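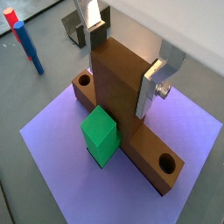

1. Background

Our project was a small MIDI foot controller for a guitarist who runs a software looper. The unit is called the Murow. It has six footswitches, one expression pedal input and a USB socket, and it had to cost less than 100 dollars in parts.

2. Firmware

The switches are scanned every millisecond. Early builds sent double notes when a switch was pressed slowly, so we added a debounce time of 23 ms. The expression input is smoothed before it is sent – without this the value jittered by one or two steps at rest.
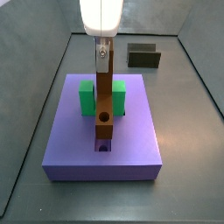 3. Testing

We sent 2000 switch presses to a laptop running the Zoklow looper and logged every message. There were no missed notes. Three double notes were logged, all from switch 4, which was later replaced. We then repeated 300 presses on that switch with no errors.

4. Further work

The LEDs are hard to read under stage lights. Bank changes also need two switches at once, and this is awkward in boots. Both will be looked at in July.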